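Carrier bag folding

From Flovura, the household pages

Carrier bag folding is the flattening and folding of used plastic shopping bags so that they can be stored in a small space and used again. It goes on in kitchens more or less everywhere that thin bags with loop handles are handed out, and I've been doing it since I was tall enough to reach my gran's worktop. I've written this entry because the old one was two lines long and both of them were about recycling -- a fine subject, but it has its own page!

What counts as a carrier bag

For this page I mean the light, crinkly sort with two loop handles, often called a vest bag because that's what it looks like laid out flat (in our house it was always a "singlet", but I've been outvoted on that). The sides are usually tucked inwards in a pleat, and the pleat matters a lot when you come to fold. Thick boutique bags with punched handles don't fold small and paper ones are a different craft altogether. Bin liners on a roll arrive folded already and I'd leave them be.

Most vest bags carry some printing, normally the name of a shop or a message to the customer. People who fold a lot of bags get to know them by their print and their feel. The glossy ones slide about and want to spring open. The cloudy, dull ones hold a crease better, though they tend to be weaker at the bottom seam.

Names

There's no agreed English name for the folded thing. I've seen triangle, samosa, packet, parcel and pasty. Dragica Radulović, who kept the kitchen pages here before me and taught me half of what's on this one, called the flat kind "letters" and the three-cornered kind "hats", and I still do when I'm not being careful. The heap of bags waiting to be folded has even more names. Ours was "the bag of bags", which I gather is very common.

Flattening

Every method starts the same way and this is the part that gets rushed. The bag is laid on a table or worktop, the side pleats are pulled back to where they were when it was new, and the air is pushed out with the palms. You work from the closed end up towards the handles so the air has somewhere to go. If you start at the handles you end up with a sort of pillow, and then you have to let it all out and begin again.

Spread fingers do better than a fist or the side of the hand, as a fist drags the plastic and puts new creases in. Some people use a ruler or a rolling pin. I've tried both and gone back to hands. A table is nicer than a worktop if you've a lot to get through, mainly because you can sit down to it.

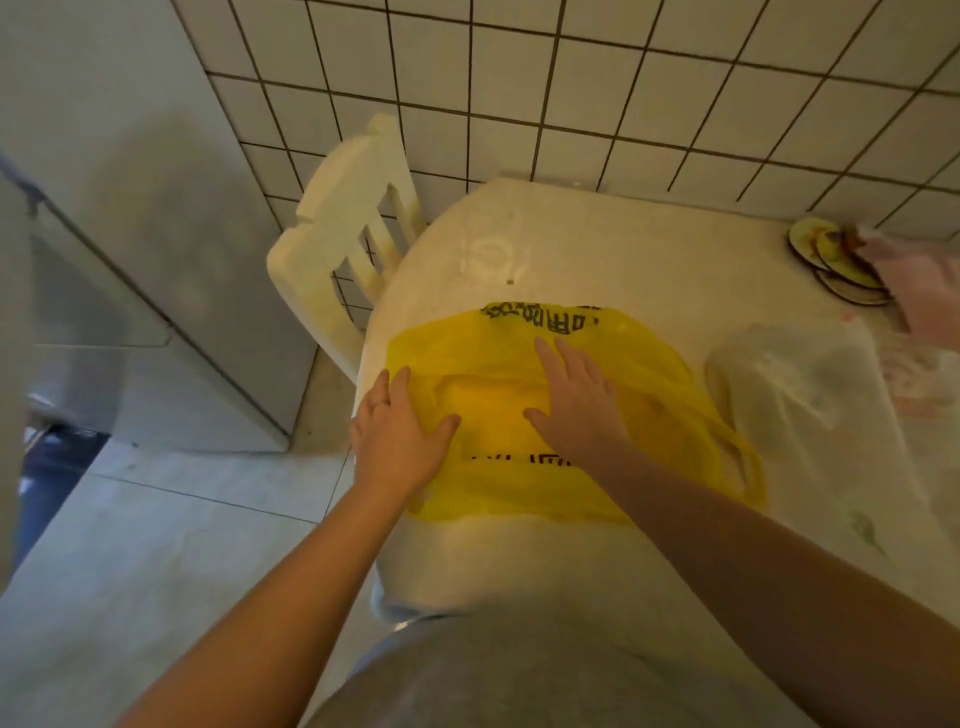

Smoothing a yellow carrier bag flat with both hands on a round white table.

A bag that has had fish, meat or anything leaky in it shouldn't be folded at all. Crumbs and onion skins can be shaken out. A damp bag should hang over a tap or a chair back until it's dry right down to the corners, or it will smell when you next open it, and so will its neighbours.

The triangle

This is the one most people have seen. The flattened bag is folded lengthways, then lengthways again, until it makes a long strip a bit wider than two fingers. One bottom corner is brought across to the opposite edge to make a triangle, and the triangle is then turned over and over up the strip until only the handles are left. The handle end is tucked into the pocket that forms along the side. Done well it stays shut in a coat pocket for months.

The usual fault is a strip that isn't even. By the fourth or fifth turn the edges have wandered and there's no pocket to tuck into. I had an entire January of those when I was learning, and I can only say that it passes.

The letter

The letter is quicker and, I think, better for drawers. The bag is folded lengthways into a strip as before, then in half, and in half again, and stood on its edge in a box with the fold at the top. Nothing is tucked, so a letter won't hold together on its own. It needs a box that's fairly full to keep it upright. An old tissue box does nicely.

The roll and the knot

Rolling is done from the closed end, with the handles wrapped round at the finish. It's popular with dog walkers, who want something they can open with one hand. Knotting is faster still -- the bag is run through the hand into a rope and tied once in the middle. It gives a lumpy little thing that takes up more room than a triangle, and a tight knot can tear a thin bag when you pull it out. I don't knot mine, but I know plenty who swear by it.

Storage

Folded bags are kept in drawers, jars, tins and tissue boxes. There are also shop-bought holders. The Nondberg is a fabric tube with elastic at both ends, made for loose bags, and folded ones simply drop out of the bottom of it. The Damell is a shallow tray with dividers and suits letters very well. Vidmar did a wall box with a slot at the front, which I own and like, although triangles jam in the slot if they're fat.

My own kitchen drawer takes 18 letters to a row, or 13 if they're the thick glossy ones. Past that they start popping up and catching on the drawer above, and you have to go in after them with a spoon handle.

Is it worth the bother?

There was a long argument on the talk page over this. One side says a bag stuffed behind the bin works just as well as a folded one. The other side (mine) says that a folded bag is one you'll remember to take with you, as it goes in a pocket without rustling. Both sides agreed that it's a pleasant job to do while the tea brews.

See also: tea towel folding, string saving, drawer dividers, jam jar storage

Last revised 15 Apr 2018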